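The Gray Period

December 2, 2020

I have now spent more of this year looking at gray than at most members of my family. It started in February, when I decided the back hallway needed "something calm" on the walls and drove to the paint store in Nitville for a sample pot. I came home with 10.

You would think gray is gray. The Tadedmont color card has 88 of them, and the names are no help at all. There's one called Correa that looked like wet pavement on the card and like a baby shower on my wall. I gave it two coats, in case it was shy.

Then there was Brurkis, which I loved for an entire afternoon. By dinner it had gone green. I moved a lamp and it went blue. I moved the lamp back and it stayed blue, out of spite I think, and I painted over it the next morning before coffee.

My spouse has taken the position that they are all the same color and that I should pick one and put the ladder away. The ladder has been in the hallway so long we hang coats on it. There is also the matter of the drop cloth, which the cat considers hers now, and a roller I wrapped in foil back in the summer and am afraid to open.

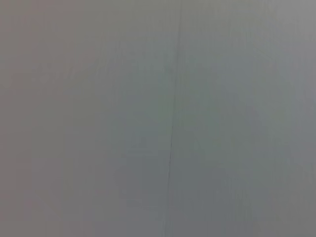
My trouble with gray is that it never sits still. Put two of them side by side and they start to argue. On the left you get a little dusty pink creeping in, on the right it leans cool and slightly green, and with only that thin dark line between them I could talk myself into either one. I've been going back and forth on this for days – pinkish gray sounds awful until you imagine it at night with the lights on. The cooler one might just look like a dentist's office. I have a quart's worth of store credit left and the paint counter closes at five.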